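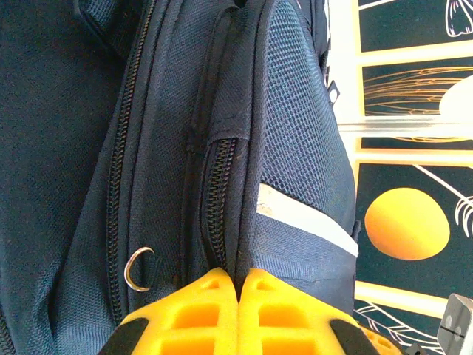 Search this site Enter keywords Go

Looking after the boots you've got
Speaker notes — Gultgate Juniors, parents' and players' evening, September
Sidra Zaidi

Start once people have found a chair and the tea queue has gone down. Say thank you to Humaira Jafri for asking me back, and say hello to the under-twelves sitting on the floor at the front, who I'm told have training straight afterwards and would quite like me to finish by half past seven. I'll do my best, but I do go on a bit when it comes to boots.

Who I am. I ran the repair bench at Paracha Sports for 11 years, and these days I do it from my own back room in Coltinia, mostly evenings. Football boots, the odd pair of rugby boots, one or two cricket shoes in the summer. I have mended upwards of 2,000 pairs by now, going by my order books, and I'd say the greater part of them needn't have come to me at all. That's a terrible thing for a repairer to admit with her business cards on the table, but there we are.

Story of Aqeel's boots. (Ask Aqeel first if he minds!) Aqeel Malik, who coaches the under-fifteens, brought me a pair of leather boots last winter that he'd dried on a radiator. Lovely boots, £85 when he bought them, and the sole was coming away at the toe like a mouth opening. The heat had hardened the leather and the glue had let go. I stuck the sole back and he got the rest of the season out of them, but the leather never softened up properly again. Hold up the left one and pass it round so people can feel it.

So, drying. Take the insoles out, loosen the laces right down, stuff the boots with newspaper and leave them somewhere airy. Change the paper once before bed. Not the radiator, not the airing cupboard, not the tumble dryer — and yes, I have been handed boots that went in the tumble dryer.

Washing. Knock the mud off outside, while it's still damp if you can manage it. An old washing-up brush is fine, with lukewarm water and a drop of washing-up liquid. Go round the studs with a toothbrush. Please don't hold them under the hot tap, and please don't put them in the machine, even in a pillowcase, even on the wool cycle. Someone always asks about the wool cycle.

Knitted uppers get a word of their own, as so many of the children wear them now. They don't want polish or leather cream. A damp cloth, a soft brush, and patience. If a thread pulls, don't snip it. Bring it to me, or ease it back through with a blunt needle.

Leather uppers: a little cream every few weeks, rubbed in with your fingers, then wiped off. A pea-sized blob does both boots. People use far too much and then wonder why they collect every bit of grass on the pitch.

Studs. Pause here and get the screw-in pair out of the box. Undo them all once a month, put a tiny smear of petroleum jelly on the thread, and do them up again by hand before you use the key. If a stud has worn to a sharp edge, change it, and change the whole set if you can. Fouzia Farooqui has spare keys in the club shop cupboard, so nobody needs to be using pliers.

Laces next. Undo them before you take the boot off! I know it's cold and you want your tea. Treading down the back of the heel is what finishes off more children's boots than anything that happens on a pitch, and a crushed heel is one of the few things I can't put right.

Bit about passing boots on. Anum Ansari has started the swap rail at Nonis Hall and it's going wonderfully, 200 pairs through it since the spring. If yours are outgrown but sound, tie them together by the laces, write the size on a bit of tape and drop them in. Clean, please. I check over anything doubtful and I don't charge for that.

Slow down here, I always rush this part. Fit matters more than the name on the side. A thumbnail of room at the toe, and try them on with the socks you'll play in. I do understand about buying a size up so they last, I did it with my own two, but a foot sliding about wears the lining through and gives them blisters into the bargain.

Questions. Usually somebody asks about glue from the corner shop. Superglue goes brittle and cracks when the boot bends, so ask for a flexible shoe adhesive and clamp it overnight with strong elastic bands.

Finish with the demonstration: one muddy boot, bowl, brush, old towel. Ask for a helper from the front row. Remember to put the bin bag down first, Humaira was very nice about the floor last time but I'd sooner not test her again.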